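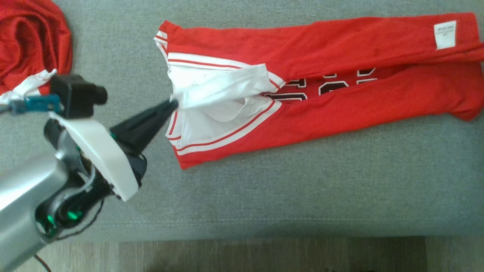 見積もりは四ページ。最後の一行だけ太字だった。

「ユニフォーム畳み、一枚につき100秒以内を目標とします」

目標、ね。保証とは書いてない。そこは読んだ。読んだうえで判を押した。押したのは私だ。

Skornvilleの少年バスケクラブ。会計も洗濯も私。五月の大会が終わって、赤いのが山。洗うのはいい。干すのもまあいい。畳むのがだめ。畳もうとすると膝の上で寝てしまう。

で、Larerに電話した。家事ロボットの出張サービス。お試し料金、2000。安い。安すぎる気もした。

「ソファの上でもできますか」
「できます」
「袖のないやつですけど」
「できます」
「番号、でかいですよ。割れたりしませんか、プリント」
少し間。
「Mensahモードをお使いください」

なにそれ。聞いたら、追加メニューだった。やさしく持つ。それだけ。それだけで料金が変わる。でもつけた。番号の割れたジャージを子どもに渡す顔が、私にはできない。

当日。午後。私は台所との境目に立っていた。近寄るなと説明書にある。近寄らない。でも見る。見るなとは書いてない。

アームが伸びる。襟のところ。つまむ。

息を止めてた。なんで私が。

静かなのだ、思ってたより。もっとガチャガチャいうものと。説明書によれば、迷うときは待つらしい。待つ、というのがいい。うちの人間は迷うとすぐ丸める。私も含めて。

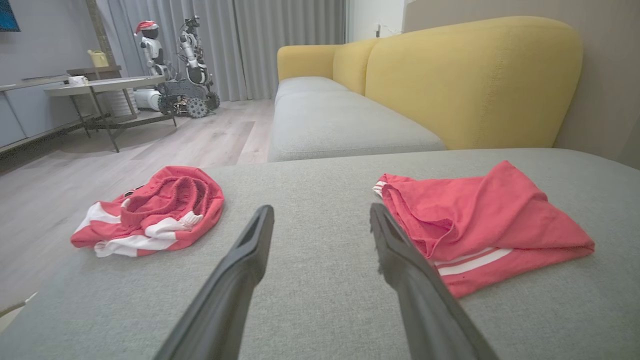

きれいに四角いのと、まだぐしゃっとしたのと。並ぶと差がひどい。ぐしゃっとした方が、いつもの私の仕上がりにそっくりで、ちょっと目をそらした。

電話が鳴る。Larerの人。

「ご満足度を、四段階で」
「まだ途中です」
「途中の段階で結構です」
「じゃあ三」
「差し支えなければ、引かれた一の理由を」

理由。考えてなかった。遅いから? 遅い。私の方が早い、たぶん。起きていられれば。けど、それは違う気がした。

「端っこが」と言った。「しわが、少し」
「Udent仕上げをお付けすれば」
「いくらですか」
「141の追加で」

141。半端。なんの計算だ。笑いそうになって、笑わなかった。相手は真面目な声だ。もしかして人じゃないのかもしれない。聞けなかった。

「いらないです。しわは、いいです」
「では三のままで」
「……三のままで」

切ってから、悪いことしたな、と思う。誰に。アームに? 点数は聞こえてないはず。聞こえてても、たぶん、畳む。

お茶を入れようとしてやめた。目を離すのが惜しい。子どもの試合を見てるときと同じ立ち方をしてる、と気づく。腕組み、片足重心。口の中で、そこそこ、そこ持って、とか言っている。監督か。

昔、母の畳むのを見ていた。襟を持って、すっと。手順を教わった覚えはない。見てただけ。見てただけだから覚えなかったのか、見てたのに覚えなかったのか。どっちにしても今こうだ。

契約書をもう一度めくる。月ぎめの欄。空白。ペンはどこだっけ。冷蔵庫の上、ない。引きだしにもない。

ソファの方で布のこすれる音。

急いで境目まで戻る。線は越えない。つま先だけ、すこし越えたかもし知れない。

「がんばれ」

声に出てしまった。返事はない。グリッパーの指が、赤い布の方へ下りていく。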